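The Bed Is the Best Table in the House

Home & Habits
Words by Anas Mahasneh
April 10, 2022

My mother folded everything on the bed. She had a perfectly good kitchen table, and later on an ironing board that my father bought her with some ceremony, but when the washing came in off the line it went straight down the hall and onto the bed, and there it stayed until it had been turned into piles. As kids we thought of this as a kind of weather. You'd go looking for a clean shirt and find the whole bedroom under linen, and Mum somewhere behind it with a pillowcase under her chin.

I've been thinking about her lately, as April is when our house changes its bedding over. The light blankets go up, the heavy ones come down, and for one long afternoon there isn't a spot to sit. I used to dread it. Then last year I got talking with Mogens Toft, who spent fifteen years doing the linen for a guest house up in the hills at Larketo and now teaches a little evening class in mending and laundering. I asked him for tips on storage and he wanted to talk about beds.

"People fold in the air," he told me, over a very large pot of tea. "They hold the sheet up, they run out of arm, they get cross. Lay it down! You have a big flat surface, it's soft, it's at the right height, and it is already the size of the thing you are folding."

Well, yes. It does seem obvious once a man with a teapot has said it. His method starts with making the bed properly, because a lumpy duvet gives you a lumpy fold (he is strict about this, and I have been sent back to smooth mine). The piece to be folded goes on top, face down if it has a face, and you work from the foot of the bed and walk around. Mogens walks a good deal. He reckons he did more miles around the beds at Larketo than he ever did on the trails.

The other thing he's firm on is layering. If you have several flat pieces to get through, spread them one over another, biggest first, and then take them off from the top. You smooth each one against the one underneath, and the cloth at the bottom gets a bit of a pressing while it waits its turn. I was doubtful, but I've come around to it – my fitted sheets still look like something the cat slept in, but the flat ones would pass at a hotel. 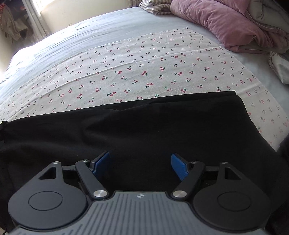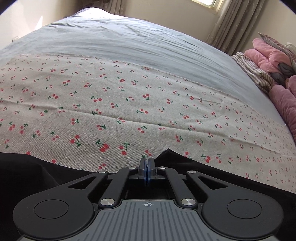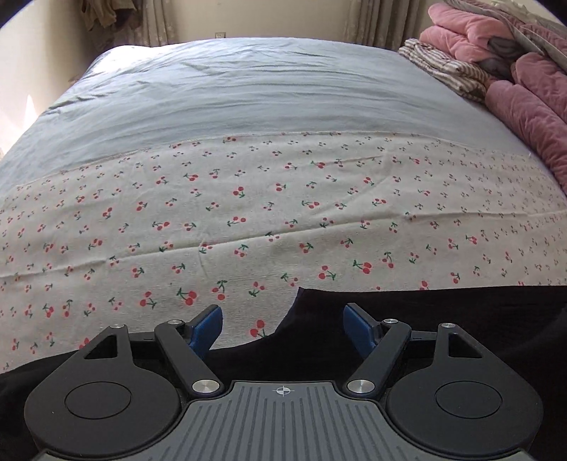

Colour is where Mogens and I part ways. He likes his linen white, or failing that, cream, and he will put up with a stripe. I grew up among florals and fruit and I can't sleep in a room that looks like a clinic. Give me those little red cherries over a pale blue-grey bed any morning of the week, and if there's a plain black cloth to go on top, so much the better, for you can see at a glance where one piece stops and the next begins. Mogens says black shows every speck of lint. He's right, and I keep a clothes brush on the windowsill for that very reason.

Then there's the matter of the stack. I'm a great believer in putting finished things on the bed itself, along one side, where they're within reach and off the floor. Quilts are best for this, as they hold their shape and make a sort of wall for the smaller bits to lean on. Mogens prefers a chair. We have agreed to leave it there.

As for where it all goes afterwards, I've tried most things. I had a set of Kanen boxes that fit under the bed but never slid out again without a fight, and a Visser trunk I bought for $424 in a fit of confidence and now use mainly as a seat. What I've settled on is the top shelf of the hall cupboard, with two cotton bags for the winter quilts and a bar of soap tucked in each. Fold the quilt in thirds lengthwise, then in half, then in half again, and put it in with the folded edge facing out so that you can pull down one without bringing the rest onto your head.

My mother, when I told her all this on the phone, asked whether I'd been paid for it. She was folding at the time. I could hear her walking around the bed.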